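# wistley-pc-assembly

Hi! I'm Ravindran, and I look after this set (Piroska Oláh wrote the loader, so be nice to her in the issues). We're collecting arm demos of desktop PC assembly, mostly CPU and memory handling, to train the Stulix policy.

## What you get

- 14 tasks, 21 demos each
- 2 camera views per demo, fixed and wrist, plus joint states and gripper width
- a plain-text note for every demo, typed by whoever was driving that day

## Quirks

Failed grasps are in there on purpose! Look for `success: 0` in the notes and filter them if you want – I'd keep them, they helped our recovery behavior a lot. The February batch has a clock offset between the views, so run `fix_sync.py` first.

Fixture on the left, open tower on its side, arm above and behind: 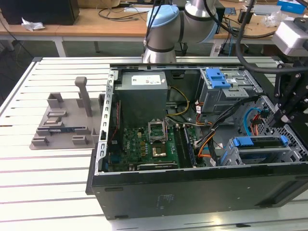
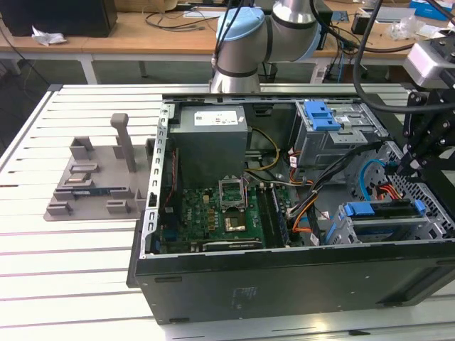
Wrist view, with the CPU in the fixture: 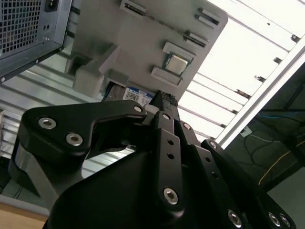 If you add demos, please use the same folder names and don't re-encode the video. Piroska's loader gets grumpy about frame counts, and I'm the one who gets the message at 2 am.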